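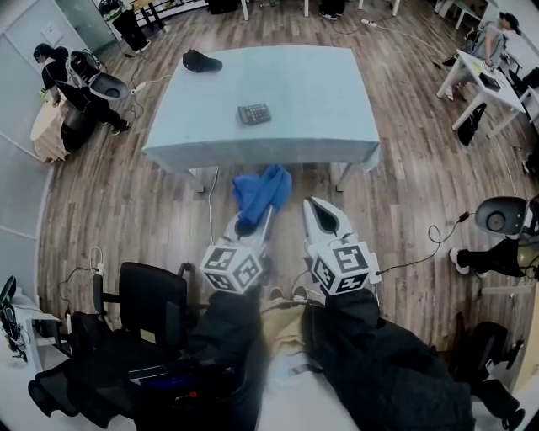
Prüfprotokoll Handgreifer, Vergleich der Bauarten Trinon und Jacquet. Die Prüfung umfasst die mechanische Sicherheit, die Kabelführung und die Erkennbarkeit der Markerwürfel. Grundlage ist die Prüfanweisung 731. Als Prüfobjekte dienen Schuh, Taschenrechner und Tuch; das blaue Tuch wird vom Boden vor dem Tisch aufgenommen, Schuh und Rechner von der Tischfläche. Beide Greifer werden von derselben Person geführt.

Prüfort: Danedham, Versuchsraum
Prüferin: Rania El Fassi
Gegenzeichnung: Normunds Raudsepp
Monat: September

1. Greifbacken
Sitz und Befestigung geprüft: in Ordnung
Scharfe Kanten: keine
Kommentar: Backen der Bauart Jacquet schließen mit leichtem Versatz. Für Textilien zulässig, für kleine Teile nachzustellen.

2. Markerwürfel
Fester Sitz am hinteren Ende: in Ordnung
Flächen sauber und unbeschädigt: in Ordnung
Kommentar: Bei stark geneigter Haltung verliert die Kamera den linken Würfel zeitweise – Wiederholung mit geänderter Sitzposition vorgesehen.

3. Kabel und Stromversorgung
Zugentlastung am Greifer: in Ordnung
Verlegung am Boden: beanstandet
Kommentar: Das schwarze Kabel des rechten Greifers liegt in einer Schleife offen auf dem Holzboden, ein weißes Netzkabel verläuft unter dem Tisch hervor. Beide sind vor der nächsten Versuchsreihe abzudecken. Zuständig: Gilles Collet.

4. Arbeitsplatz
Tischdecke gegen Verrutschen gesichert: nachzuholen
Abstand zu benachbarten Arbeitsplätzen mindestens 870 mm: bei jedem Aufbau neu zu messen
Bürostühle außerhalb des Greifbereichs: vor Beginn zu prüfen

5. Bedienkraft
Beide Bauarten nach acht Durchgängen ohne Auffälligkeit. Frau Joubert bewertet den Griff der Bauart Trinon bei längerer Nutzung als angenehmer.

Ergebnis: Freigabe mit Auflagen zu den Punkten 3 und 4. Nachprüfung durch Odette Lemaire, Abteilung Berkum.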